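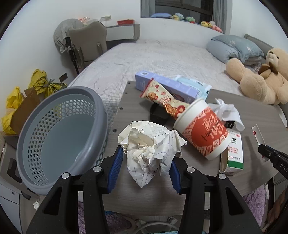 Preguntas frecuentes para accionistas de Prumasness

Hemos reunido las consultas que más llegan al buzón de inversores después de publicar los resultados del primer semestre. Si su pregunta no aparece, puede escribirnos por el formulario de la página de contacto.

¿Cuándo se paga el dividendo?

El dividendo a cuenta se paga en abril. El complementario depende de la aprobación de la junta general y normalmente se abona dentro de los 10 días hábiles siguientes. La fecha exacta se comunica siempre por escrito, también a los accionistas que tienen sus títulos en un banco extranjero.

¿Tengo que hacer algo para cobrarlo?

No, si sus acciones están depositadas en una entidad española. El importe llega a su cuenta con la retención ya descontada. Si usted todavía conserva títulos físicos de la antigua Tremano, debe canjearlos antes. Para el canje pedimos una copia del documento de identidad y el título original, no una fotocopia.

¿Qué pasó con las acciones de Tremano?

Tremano fue absorbida por Prumasness. Por cada 17 acciones de Tremano se entregaron 2 acciones de Prumasness. Las fracciones se pagaron en efectivo. Quedan todavía unos 530 accionistas que no han presentado sus títulos; sus derechos económicos se mantienen en una cuenta separada y no generan intereses.

¿Por qué bajó el beneficio si las ventas subieron?

Es la pregunta que más recibimos. Las ventas crecieron sobre todo en la división de envases, que tiene un margen más pequeño. Además, en este semestre se registró el deterioro de una planta que ya no produce. Este deterioro es un apunte contable y no significa una salida de caja, pero reduce el resultado neto. En el informe semestral, la nota sobre inmovilizado material lo explica con más detalle.

¿La compañía sigue comprando acciones propias?

El programa de recompra está abierto. Lo gestiona un intermediario independiente, Dasar, que decide el momento de cada compra sin consultar con la dirección. Las operaciones se publican en la sección de comunicaciones.
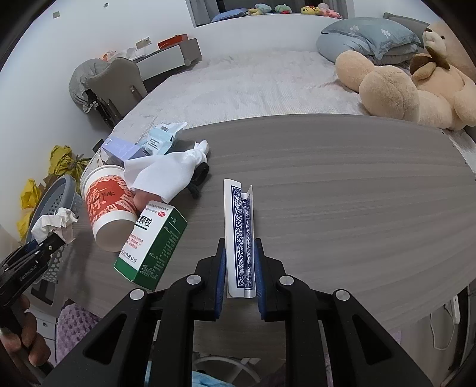 Las acciones compradas se amortizan después, con acuerdo de la junta. Mientras están en autocartera no tienen derecho de voto ni cobran dividendo.

¿Puedo votar si no asisto a la junta?

Sí. Puede votar a distancia o delegar su voto en otra persona, que no necesita ser accionista. El plazo para el voto electrónico termina a las 12 del mediodía de la víspera. Recomendamos no esperar a la última hora, porque la verificación del certificado a veces tarda.

¿Dónde encuentro la grabación de la presentación de resultados?

En la sección de eventos. La presentación la hicieron Pauline Mottram, directora financiera, y Sang Dương, responsable de planificación. Está en inglés con subtítulos en español - la transcripción completa se puede descargar en los dos idiomas.

¿Dan ustedes previsiones del precio de la acción?

No. Tampoco comentamos los informes de analistas ni los rumores del mercado.

¿Con quién hablo sobre un cambio de domicilio o una herencia?

Para el cambio de domicilio, con su banco. Para herencias, escriba a la atención de Latifa Hajji e indique el nombre del titular fallecido y la entidad donde están depositadas las acciones. Ella le enviará la lista de documentos. Las consultas en inglés o vietnamita las atiende Quyên Lương, de 9 a 14 horas.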